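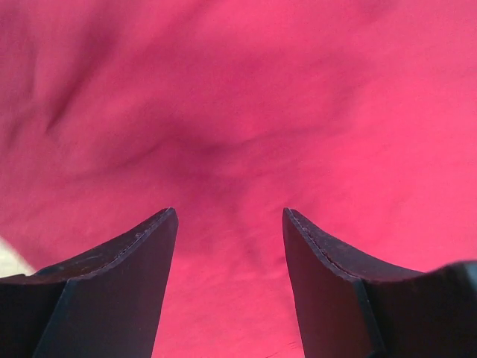
4 min read

The bus from Segura stops in front of the pharmacy, and from there it is a walk of ten minutes uphill to the Plenell house. I had wanted to go since May, when a colleague gave me their leaflet. Plenell is a textile workshop which takes in used clothes from the whole valley, sorts them, mends what can be mended, and sends them to the shop in Mosta. Once a year they open the doors to visitors. The entrance is free, but you have to write your name in a book and leave your coat on a hook, so that it does not end up in the wrong pile.

We were a group of 24, more than they expected, and for this reason the first part was a little slow. Sibusiso Ngubane, who runs the sorting, took us through the ground floor. The clothes arrive in bags and are emptied on long tables. The first sorting is only by touch and smell. Everything damp goes out immediately. After this come the knits, the shirts, the trousers and the children's things, and each group has its own shelves. I asked how much of it can be sold again. He told me 70 percent in a good month, and the rest is cut for rags or goes to the filling company.

Upstairs is the part I had come for, the folding. I have folded clothes all my life and I thought I was doing it well. In the shop in Mosta the shelves are narrow, only 34 centimeters, and every piece must fit without hanging over the front. So they fold everything to one width, and they are strict about it.

The pink cloth was new to most of us. Strong colors are kept apart from the light ones, even after washing, and they get their own shelf near the window. I liked that shelf very much, although Sibusiso said that the sun is bad for it and they want to move it before the summer.

For a long-sleeved knit the order is as follows. You lay it flat and smooth it with the palm from the collar down. One side comes in over the body, then the sleeve is placed so that it does not make a lump. Then the other side the same way, and at the end the bottom goes up to the collar. The sleeves are what people do wrong. If the sleeve is pulled only at the cuff, the shoulder moves also, and the whole piece becomes crooked. You have to look at the shoulder while you are moving the cuff, and this is harder than it sounds. 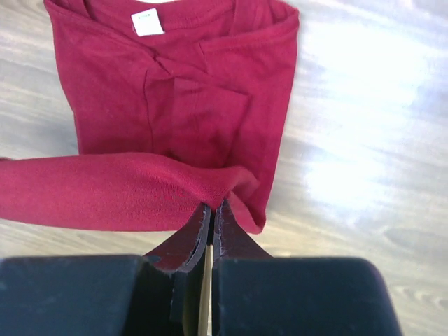

A maroon long-sleeved knit, one side already folded in and the cuff lifted.

After the demonstration we could try for 30 minutes. My first two sweaters were too wide, and the third was acceptable – at least it went on the shelf. A lady from Pasis, who has worked in a laundry, finished her pile before I had found the side seams of mine. She showed me to pinch the fabric at the shoulder and at the hem at the same time, and this helped more than the printed sheet.

There was coffee afterwards and a dry almond cake. The mending room was closed because of a problem with the heating, so I can not say anything about it. I bought a gray cardigan for my sister, with one button different from the others.

If you want to go, take the early bus, as the later one arrives when the folding has already started. Clean clothes in good condition can be left at the side door, but please not shoes.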